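Pinheiro Bench: a simulated countertop for comparing grippers, cameras and controllers

Pinheiro Bench is a ready-made room for trying out robot hardware before you buy or bolt down any of it. You load the scene, pick a gripper, pick a controller, choose where the cameras go and press run. It was built at Skusenau by people who spend most of their week picking things up off counters, and we love using it. Small changes show up fast, and there is something very satisfying about swapping one setting and seeing the whole motion come out differently!

The camera close to the gripper is where most users start. It gives you the fingers, the thing between them and the marble, plus a dark brown block and some floor beyond, so it's a hard test for any controller that leans on seeing the target.

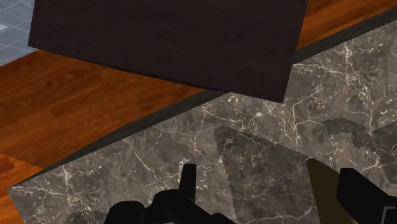

Render: Skusenau / Pinheiro Bench, gripper view

Camera placement is a plain text setting. You can move the close camera, tilt it, widen the lens or turn it off, and the run log keeps a copy of whatever you chose. We like to do the same pick with the close camera alone, then with a room camera alone, then with both – the differences in approach angle are often bigger than the ones you get from changing the controller.

Two controllers come in the box. Erside is the stiff one: it tracks a path closely and is the better pick for tidy, repeatable comparisons. Iltisis is softer and gives a little on contact, and it's a lot more forgiving when your grasp point is off. Both take the same task file, so you can run one after the other without touching anything else.
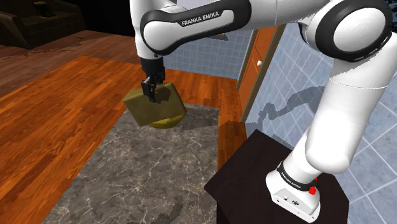
Grip width and grip height are the settings that repay your time the most. With thin or boxy parts, the choice of where to pinch decides how the part hangs for the rest of the move. The Franka arm is holding its olive-green block by the top edge, and the block is tilted, so a controller that assumes a level part would be planning with the wrong shape. Try a higher grasp, try a slower lift, and compare the tilt in the log. A batch of 100 lifts is a good size for this, and 866 is the largest we've left going overnight.

Lighting and shadows can be switched on or off per camera. Leave them on for at least part of your testing. Dark patches on a veined stone surface are a real challenge for edge finding, and we'd much prefer you met them early.

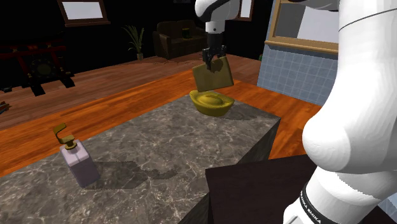

Aurora Bastos wrote to us that the soft controller won her over on flat parts, though she would still choose Erside for anything that has to be set down in the same spot each time, and she asked for a way to change finger pads in the middle of a batch. Good idea, and it's on the list for August.

In the package
The room scene with arm and parallel gripper
Erside and Iltisis controllers
Settings for close and room cameras
30 task files, from simple lifts to crowded placing
Log viewer with side-by-side playback

Custom fingers can be loaded from your own mesh. Keep the mesh simple – heavy ones slow down contact checks quite a bit.

Page updated 2018-01-17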